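Intro to Robot Work, Handout 3: Good habits before the gripper closes
Drumlow Lab Course, February 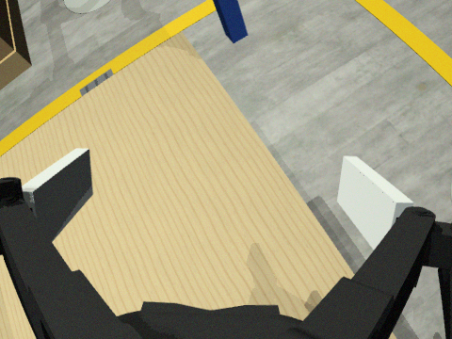

Fig. 1. Simulated view down past the gripper. Fingers open, nothing held.

OK, so last time I went on and on about speed limits, and I promised you the boring stuff would pay off. Today it does! Our house rules go back to 1997 and they're short, so please learn them.

First, start open. Every run begins with both fingers spread and the gap clear, like in Fig. 1. I've had students start half closed (you know who you are) and then wonder why the log made no sense.

Second, check the floor markings. In our rules a yellow stripe is a line you plan around, so put it in your plan before you write a single move. Same goes in the simulator. Sloppy habits there follow you to the real arm, I promise.

Third, write down what's near the hand: panels, blocks, boxes, the lot. I use the Gevari checklist, but plain paper is fine.

For homework, do 2 runs in the simulator with the force cap left at 900 (the Grarner default, please don't touch it) and bring me both logs. If a run stops early, bring that one too, I love those. Read the Guillot notes on stop buttons before lab, and no food at the benches.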